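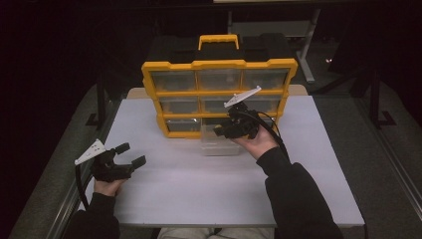 Thread: Bench boost or hold it? (September squads)

offside_ledger
Private league, 12 managers, standard scoring. I have the bench boost unused and Riranmont have two fixtures in the next round. My four substitutes are Papadakis (defender, Riranmont), a second keeper who starts, and two cheap midfielders who are getting minutes at the end of matches. Do I play it now or wait until the squad is deeper?

tallowhill
Hold. Two of those four will give you a point each for coming on. The chip only pays when all four are expected to start. Last season I used it with one non-starter and got seven points for it, three of them from a keeper's saves.

kestrel_nine
Disagree with holding by default. Every round you carry it, you also carry the cost of a decent bench. Money on the bench is money out of the front line. Play it in the double round, then sell down to the cheapest bench the rules allow and put the difference into a striker.

offside_ledger
Selling down assumes no injuries. I had 70 minutes out of my first-choice forward before he went off with a hamstring, so I may need that bench in the ordinary way.

kestrel_nine
You need one playing substitute for that. Four is a luxury.

SMunasinghe
Does Papadakis start both matches? Riranmont rotated both full-backs the last time they had a midweek game. I would put him down for one start and a late appearance at best.

tallowhill
He played the full match both times when I checked. It was the left-back who was rested.

SMunasinghe
You may be thinking of the cup tie. In the league double he was taken off at half-time of the second match and lost the clean sheet points. I owned him, so I remember it.

tallowhill
Fair enough, I was looking at the cup. That makes it a firmer hold for me.

dunmore_b
What is the actual gap at the top of your league? If you are chasing, variance is useful. If you are in front, copy what second place does and keep the chip as cover.

offside_ledger
I am third, 138 points off the lead. The leader has already used his.

dunmore_b
Then you have time, but that is a lot to make up with one chip. I would look at the captaincy before the bench.

kestrel_nine
Agreed on captaincy. Still say play it.

SMunasinghe
Check the early team news before deciding. The deadline is 11.30 in the morning and Riranmont kick off last, so you will not see their line-up in time.

offside_ledger
Holding for now. Papadakis stays on the bench, first in the order. I will post the score either way.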